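Card games should stop hiding the odds in the small print

I have played digital card games most evenings for the best part of a decade, and I have been through five or six of them in that time. The one I play now is Trandby. It is a good game. The matches are short, the art is clear enough to read on a phone, and a cheap deck can beat an expensive one if you know what you are doing. I am saying this first so that what follows isn't taken for a grudge.

On Mon 16 July the studio, Gronow, announced the next expansion. It will have 381 cards, the biggest set they have made. The trailer was all dragons and thunder. The price list came out the same afternoon, and the pack odds were in a separate document linked from the bottom of the support page. I found them only when another player, Marius Grecu, posted the link in the forum.

The top tier of card has been split in two. The old one keeps its name and its rate. The new one sits above it and turns up far less often, and several of the cards shown in the trailer belong to it. So the cards that sell the set are the cards you are least likely to get. 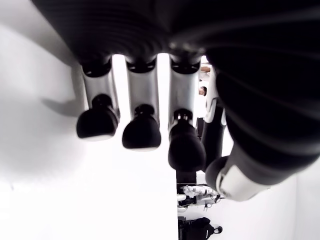

Three fingers of a robotic hand, seen from underneath.

I don't object to rare cards. Paper games have always had them and I opened plenty of disappointing packets as a boy. But with paper I could sell what I didn't want, or swap it with the lad next door. In Trandby a spare card can only be broken down for dust, and the dust from a spare is worth a fraction of what it costs to make the card you do want. There is no market to soften a bad run. That makes the odds matter much more than they did with paper, and it makes where they are printed matter too.

The usual reply is that cards in the new tier are flashy and not very strong, so competitive players can ignore them. That may be true in the first week. It was said about Kornum as well, back when that game added its crown cards. By October every deck in the top bracket ran two of them, and people who had saved their gold on the strength of that promise had to start again. I was one of them and I stopped playing soon after.

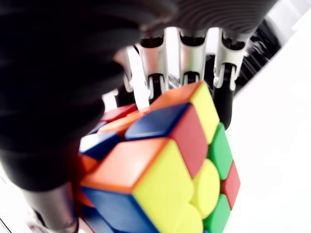

The other reply is that nobody is forced to buy. I have more time for this one. Grown adults can spend their money how they like, and I have spent mine on worse. But a choice needs information, and the information should be where the choice is made. If I buy a tin of soup the weight is on the tin. I don't have to go to a help page and scroll past the section on resetting my password.

Szabolcs Takács, who writes the weekly Trandby column that most of us read, thinks I am making too much of this. His view is that anyone who cares will find the numbers and anyone who doesn't care won't read them wherever they are put. I think he is right about the two ends and wrong about the middle. There are a lot of players who would look if the figures were next to the button, and who would buy three packs when they had meant to buy ten. I suspect the studio knows this, and I can't think of another reason for the layout.

Chung, which is a smaller game with a much smaller budget, manages it. The odds are on the shop screen, in the same size of type as the price, and under them is a counter showing how many packs you have to go before a top card is guaranteed. I played it for most of last winter. I bought fewer packs than I would have otherwise, and I also stayed longer, as I never came away feeling that I had been had. My total spend was probably much the same in the end. 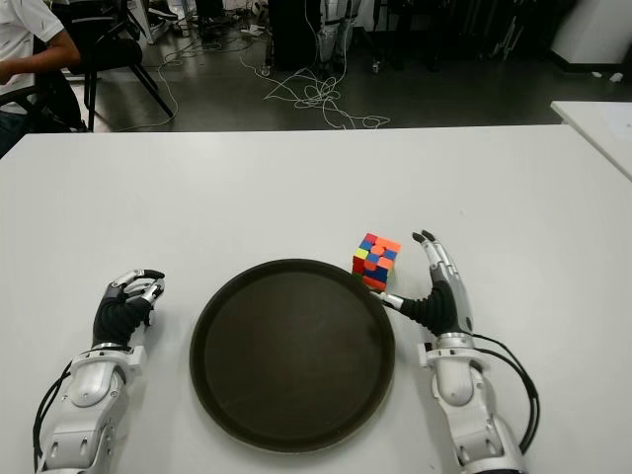

A puzzle cube and a round tray on a white table, with a robotic arm on either side.

What I would like from Gronow is modest. Put the odds on the shop screen. Show the counter, which already exists, because the support page mentions it. If a card is in the new tier, say so when it appears in a trailer. None of this needs a redesign and none of it needs the new tier to be scrapped, though I wouldn't miss it.

I will play the expansion. I have enough gold saved for the opening weekend and I like the look of the river cards, most of which are common. I won't be pre-ordering the bundle this time. If the shop screen has changed by the set after this one, I will think about it again.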